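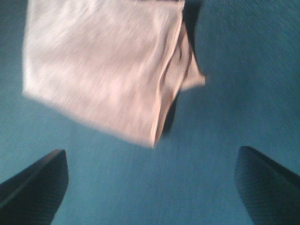
살림수다 게시판 > 빨래·정리

제목: 얇은 천 개는 법, 반 접고 또 반 접으면 왜 평행사변형이 되나요

글쓴이: 보리차두잔
Jul 31, 2018 | 조회 1129

연한 분홍인지 베이지인지 저도 아직 결론을 못 낸 천입니다. 살 때는 분홍이었던 것 같은데 남편은 처음부터 베이지였다고 우깁니다. 색은 됐고요, 문제는 모서리입니다. 귀를 맞춰서 반으로 접고 또 반으로 접는데 들어 올리면 아랫단이 꼭 비스듬해져요. 한쪽은 그럭저럭 반듯한데 반대쪽은 주름이 잡혀서 뭉치고, 귀퉁이 하나가 삐죽 나옵니다. 초등학교 때 색종이는 잘 접었거든요. 어디서부터 잘못된 인생인지 알려 주세요.

댓글 174 (추천순 일부 표시)

마른행주
천이 원래 삐뚤게 재단된 겁니다. 싼 건 다 그래요. 한 번 빨면 올이 돌아가서 네모가 네모가 아니게 됩니다. 글쓴님 인생 말고 공장을 탓하세요.

보리차두잔
싸진 않았는데요. Tarnlow에서 세일할 때 샀습니다. 세일을 한 데는 이유가 있었겠지요.

이불속외교관
재단 탓은 좀 성급한 것 같습니다. 바닥에 놓고 접으시나요, 들고 접으시나요? 공중에서 접으면 뭘 접어도 기울어요. 저는 침대 위에 펼쳐서 손바닥으로 한 번 쓸고, 긴 쪽부터 접습니다. 들어 올리는 건 다 접은 다음에요.

보리차두잔
청록색 천 깔아 놓고 그 위에서 합니다. 다 접고 드는데도 그래요.

이불속외교관
그럼 드는 방법이 문제네요. 한 점만 잡고 들면 나머지는 중력이 알아서 망칩니다. 밑에 손을 넣어서 받쳐 드세요. 피자 옮기듯이.

마른행주
피자 옮기듯이 들어야 하는 천이면 그건 접힌 게 아니라 쌓인 거죠. 제대로 접었으면 위를 잡고 들어도 모양이 남아야 합니다. 다리미를 쓰세요. 김 한 번 쐬고 접으면 끝날 일을.

삼단서랍
행주님은 다른 글에서도 다리미더니 여기서도 다리미네요. 양말도 다리실 분.

마른행주
양말 다립니다. 뭐가 문제죠.

삼단서랍
문제없습니다. 존경합니다. 근데 저는 반의 반으로 안 접고 3등분해요. 왼쪽 접고 오른쪽 덮고, 그다음에 길이를 반으로. 이러면 모서리가 안쪽으로 숨어서 삐죽 나온 게 안 보입니다. 해결은 아니고 은폐입니다.

눅눅한크래커
은폐에 한 표. 저는 그냥 둘둘 말아서 바구니에 꽂아요. 접는 선이 없으니 비뚤어질 선도 없습니다. 손님 오면 호텔식이라고 합니다.

이불속외교관
말아 두면 펼쳤을 때 끝이 계속 말려 있지 않나요? 식탁에 깔면 혼자 다시 돌아가던데.

눅눅한크래커
컵을 올려 두면 됩니다. 컵 네 개요. 컵 설거지는 각자 알아서.

베란다서남향
Clurkier에서 나온 접기 판 써 보신 분? 셔츠용인데 작은 천도 된다고 해서 샀다가 판 자체를 어디 보관할지 몰라서 소파 뒤에 끼워 놨습니다. 판은 아주 반듯합니다. 천은 여전히 의자에 걸려 있고요.

보리차두잔
중간보고. 3등분으로 해 봤습니다. 삐죽한 귀는 안 보여요. 대신 두꺼워져서 서랍이 안 닫힙니다. 피자 들기도 해 봤는데 모양은 그대로 가요. 서랍 앞까지만요. 넣으려면 결국 손을 빼야 하잖아요?

삼단서랍
서랍에 세워서 넣으세요. 접힌 쪽이 위로 오게. 그러면 위에서 볼 땐 전부 반듯해 보입니다.

마른행주
다리미요.

보리차두잔
알겠습니다. 2월에 넣어 둔 다리미부터 찾아볼게요. 다리미가 어느 서랍에 있는지 아는 사람이 이 집에 없습니다.

[다음 댓글 더 보기]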